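Tableware meeting minutes, 2019-04-18

I took notes again, so blame me for any gaps. We started with the spring table for the Tarix shop, and the orange basket got most of the hour (everybody has an opinion on orange!).

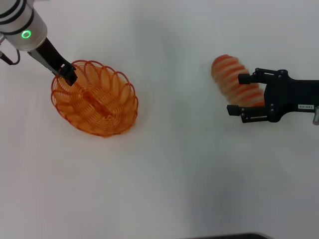 2. Baskets
We like the loops around the rim, and the oval shape suits bread or fruit. Mutimska can send 74 by December, which felt late to me. Agreed to ask Cunha for a price too.

The white table stays. Orange shows up so well on it, and the open sides keep the whole thing light. 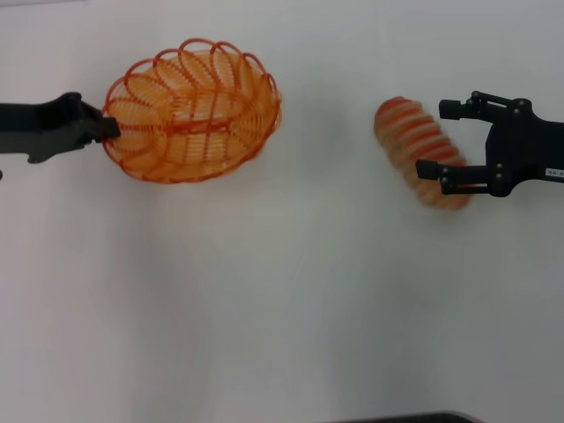

I'd still like a napkin or two with it, but we ran out of time and moved that to next month. Budget left is 3,893 dollars.

Recent minutes
- Ramora glasses, second look
- Shelf labels
- Window display

Contact the shop office | Back to top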